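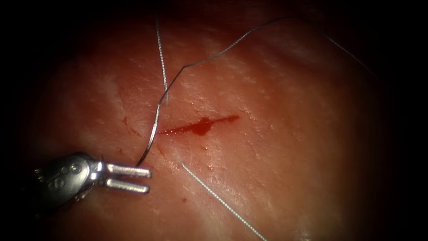
Corte horizontal con sangre y un hilo de sutura oscuro sobre el tejido.

Preguntas frecuentes sobre el programa de bandas Jokia

¿Qué es exactamente el programa Jokia?

Un plan de entrenamiento con bandas elásticas para hacer en casa, pensado para personas que llevan tiempo sin moverse o que no han entrenado fuerza nunca. Son 22 sesiones grabadas, ordenadas de menos a más, y un cuaderno en PDF donde vas apuntando lo que haces. Lo preparamos en Bimenside después de varios años dando clases presenciales, y nos hace muchísima ilusión ver que la gente lo sigue desde el salón, desde la terraza o desde el pasillo (sí, también tenemos alumnas que entrenan en el pasillo).

¿Necesito estar en forma para empezar?

No. Las primeras sesiones se hacen casi todas sentado o de pie junto a una pared. Si puedes levantarte de una silla y caminar hasta la cocina, puedes hacer la sesión 1. Si ya entrenas, empieza por la 6 y mira qué tal; siempre puedes volver atrás.

¿Qué material hace falta?

Las tres bandas largas del kit (suave, media y fuerte), una silla estable sin ruedas y un sitio donde puedas estirar los brazos a los lados. A partir de la sesión 9 usamos también el anclaje de puerta. Una esterilla viene bien, aunque una manta doblada cumple de sobra.

¿Me sirven las bandas que ya tengo?

Casi siempre. El programa está hecho con las bandas Bailly, que son planas y largas, pero cualquier banda larga vale. Las cortas y circulares, las que se ponen por encima de las rodillas, solo se pueden usar en las sesiones de cadera. Las tubulares con asas van bien para los remos y bastante mal para todo lo que se hace pisando la banda.

¿Cuánto dura cada sesión?

Entre 20 y 35 minutos, con el calentamiento incluido. ¡No te saltes el calentamiento! Es corto, tiene música y a estas alturas hay quien lo hace suelto por las mañanas, antes de desayunar.

¿Cuántas veces por semana tengo que entrenar?

Tres es lo ideal, dejando un día libre entre una sesión y la siguiente. Con dos también se progresa, solo que más despacio. Si una semana no has podido hacer ninguna, retoma por la última que completaste y sigue tan tranquilo.

¿Cómo sé qué banda usar?

En la última repetición deberías notar que te cuesta, pero poder hacerla sin balancearte ni encoger los hombros. Si al terminar la serie piensas que podrías hacer otras diez, cambia de banda. Si a la cuarta ya estás torciendo la espalda, baja una. Es normal usar la suave para los hombros y la fuerte para las piernas en una misma sesión.

¿Y si la banda se me queda corta o demasiado larga?

Puedes ajustarla sin cambiar de color. Agárrala más cerca del centro y se pone dura; dale más longitud y se ablanda. En la sesión 2 hay un apartado dedicado solo a los agarres y recomendamos verlo dos veces, que luego ahorra muchas dudas.

¿El anclaje de puerta es seguro?

Sí, con la puerta cerrada y tirando siempre en el sentido en que la puerta cierra. Ponlo del lado de las bisagras si puedes. Avisa en casa antes de empezar, o echa el pestillo. Antes de cada uso da un par de tirones suaves para comprobar que no se mueve.

¿Cada cuánto hay que cambiar las bandas?

Depende del uso y de dónde las guardes. Revísalas a contraluz antes de entrenar: si ves grietas pequeñas, zonas blanquecinas o un borde mordido, esa banda se retira. Guárdalas lejos del sol y de los radiadores. Se lavan con agua templada y jabón neutro, y se secan extendidas a la sombra. Un poco de polvos de talco evita que se peguen.

Soy alérgico al látex, ¿puedo hacer el programa?

Puedes, con el kit sin látex. Al hacer el pedido elige la versión gris. Las bandas tienen un tacto algo más rígido los primeros días y enseguida se suavizan.

Tengo una lesión o me han operado hace poco. ¿Puedo seguirlo?

Consulta antes con tu médico o tu fisioterapeuta, y enséñale el índice de sesiones si te sirve de ayuda. Nosotros no podemos valorar tu caso por correo. Tampoco te recomendamos entrenar si estás embarazada y no tienes el visto bueno de quien te lleva el embarazo. Y para todo el mundo: si notas un dolor agudo, mareo o presión en el pecho, para y pide atención médica.

¿Es normal tener agujetas?

Muy normal, sobre todo después de las sesiones 3 y 7, que tienen bastante fama en el grupo. Suelen pasar en un par de días. Caminar ayuda, y puedes hacer la sesión suave de movilidad mientras tanto.

¿Puedo combinarlo con correr, nadar o ir en bici?

¡Claro que sí! Es una combinación estupenda. Intenta que los días de más kilómetros no coincidan con las sesiones de pierna, que están marcadas en verde en el cuaderno.

¿Hay clases presenciales?

Las hay en nuestra sala de Drallville, en grupos de 8 personas como máximo. En julio cerramos las clases de tarde y mantenemos las de mañana. El resto del año puedes venir a una clase de prueba sin haber comprado el programa. Trae calzado limpio y agua; las bandas las ponemos nosotros.

¿Los vídeos caducan?

No caducan. Los puedes ver en el ordenador, la tableta o el móvil, y descargarlos si en casa tienes mala conexión. El archivo completo ocupa bastante, así que mejor bajar las sesiones de una en una.

He perdido el cuaderno, ¿me lo podéis reenviar?

Entra en tu cuenta, apartado Mis descargas, y lo tienes ahí. La versión nueva es del 16/08/2024 y trae las tablas más grandes, que nos lo habíais pedido mucho.

¿Puedo devolver el kit?

Sí, si las bandas están sin usar y en su bolsa. Escríbenos desde el formulario con el número de pedido y la referencia que aparece en la etiqueta: 432 para el kit normal, 886 para el kit sin látex.

¿Qué hago cuando termine las 22 sesiones?

Primero, celebrarlo. Después puedes repetir el ciclo completo con una banda más dura, que es lo que hace la mayoría, o quedarte con tus sesiones favoritas y rotarlas. En la última página del cuaderno hay dos combinaciones ya montadas, una de tres días y otra de cuatro.

¿No encuentras tu pregunta?

Mándanosla por el formulario de contacto. Leemos todo, y varias de las respuestas de esta página salieron de ahí.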